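TV Writing, Unit 6: The Reunion Episode
Handout 2 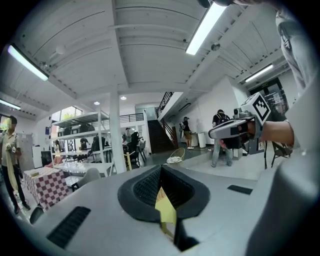 Fig. 1. Person in a gray shirt holding out a handheld gripper.

A reunion episode brings back leads from earlier runs of a series. Our case is Clultungate, a space drama with 148 episodes. Its reunion, "Arkar," came at episode 84.

Points for class:
- Who has a reason to be there? Goka's captain does. The crew of the Villalobos mostly does not.
- How much must a new viewer know?
- Screen time per returning lead.

Read the first two acts before the next session. Bring one page of notes.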